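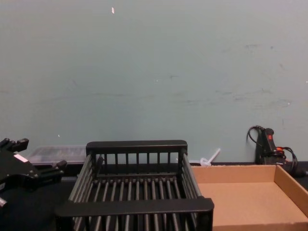 Trirberg-Liste > Archiv > Steuerung und Planung > September 2022

Re: Planer findet keinen Weg in den Geschirrkorb

Lesezeit: 3 Minuten
6 Kommentare | 3 Mal geteilt

Hallo zusammen,

ich hänge mich mal hier dran, weil wir an genau derselben Stelle gesessen haben und ich die halbe Fehlersuche gerade noch frisch im Kopf habe. Erst das Zitat, damit man nicht hochblättern muss:

> Unser Aufbau läuft mit Skemeda als Planer und der Punktwolke aus der
> Kamera als Kollisionswelt. Auf der freien Tischplatte klappt alles,
> auch mit flachen Kartons. Sobald das Ziel aber innerhalb eines
> Abtropfkorbs liegt, kommt nach dem Timeout nur "no valid path". In der
> Visualisierung sieht der Korb aus wie ein massiver Klotz. Wenn ich die
> Kollisionsprüfung abschalte, fährt der Arm sauber hinein, das will ich
> aber natürlich nicht so lassen. Hat jemand so etwas schon mal mit
> Gittern oder Stäben gehabt? Kantenlänge der Voxel ist bei uns der
> Standardwert, daran habe ich nichts geändert.

Ja, hatten wir! Und der Klotz in der Visualisierung ist eigentlich schon die Antwort. Bei uns steht ein schwarzer Geschirrkorb auf einem fast schwarzen Tisch, also so ziemlich das Gemeinste, was man einer Tiefenkamera anbieten kann. Von den Stäben kommen ein paar verstreute Punkte zurück, der Boden dazwischen rauscht, und die Voxelkarte macht daraus brav einen vollen Kasten. Skemeda bläst das Ganze dann noch um den Sicherheitsabstand auf, und schon ist auch die letzte Lücke zu. Der Planer hat also völlig recht, in seiner Welt gibt es da kein Innen.

Ich habe erst an den falschen Schrauben gedreht. Timeout hoch, anderer Sampler, mehr Versuche – alles Quatsch, wenn das Ziel selbst schon in Kollision liegt. Lasst euch als Erstes die Zielpose einzeln prüfen, ohne Bahn. Bei uns kam da sofort "goal in collision", nur schluckt Skemeda diese Meldung in der Standardeinstellung und wirft am Ende den allgemeinen Fehler. Steht das Log auf debug, sieht man sie.

Was bei uns dann geholfen hat: Wir nehmen den Korb ganz aus der Punktwolke heraus und setzen stattdessen ein Modell ein. Kein schönes CAD, einfach vier schräge Platten für die Seiten und eine für den Boden, oben offen. Die Seiten laufen bei unserem Korb nach außen, mit senkrechten Platten verschenkt man unnötig Platz am oberen Rand oder rasiert unten die Ecke. Die Lage des Modells holen wir uns über die beiden Querleisten vorne und hinten, die sind flach und breit genug, dass Istico sie noch halbwegs zuverlässig findet. Die einzelnen Stäbe würde ich gar nicht erst versuchen. Filter und Modell laufen als ein Knoten vor dem Planer, der liegt bei uns im Moon-Repository unter tools, das Skript hat rund 125 Zeilen und davon ist die Hälfte Parameter einlesen (ich weiß, ich weiß).

Zwei Sachen, über die ihr vermutlich auch noch stolpert:

Durchsichtige Kunststoffdosen. Wir haben so eine an der Wand stehen, und die ist in der Tiefe mal da, mal nicht, je nachdem, was drin ist und wie das Licht fällt. Die bekommt bei uns jetzt einen festen Sperrquader, fertig. Wer sie greifen will, braucht was anderes, dazu kann ich leider nichts sagen.

Und lose Kabel! Rechts hinten steht ein schwarzes Handteil mit rotem Knopf, dessen Kabel in einer Schlaufe nach links herunterhängt. Für die Karte ist das ein bisschen Rauschen, das der Ausreißerfilter fröhlich wegputzt. Seit April haben wir deshalb die ganze Ecke gesperrt, auch wenn uns damit ein Stück Arbeitsraum über dem Karton verloren geht.

Zur Rechenzeit, weil das bestimmt gleich gefragt wird: Mit der vollen Wolke hat eine Anfrage vorher immer das komplette Limit verbraucht, mit dem Modell sind wir bei 900 Millisekunden inklusive Filter. Das ist nicht rekordverdächtig, reicht uns aber fürs Ablegen.

Offen ist bei mir noch, was passiert, wenn jemand den Korb während der Bahn verschiebt. Im Moment wird die Lage nur einmal vor dem Planen bestimmt, danach glaubt die Software einfach daran. Falls von euch jemand die Leisten laufend nachführt, würde mich interessieren, wie ihr das mit der Verdeckung durch den Greifer macht. Unser erster Versuch hat den Korb jedes Mal springen lassen, sobald der Arm darüber stand.

Schick doch mal deine Skemeda-Konfiguration mit in die Liste, vor allem den Abschnitt mit dem Sicherheitsabstand. Ich hänge unsere heute Abend auch an.

Viele Grüße aus dem Labor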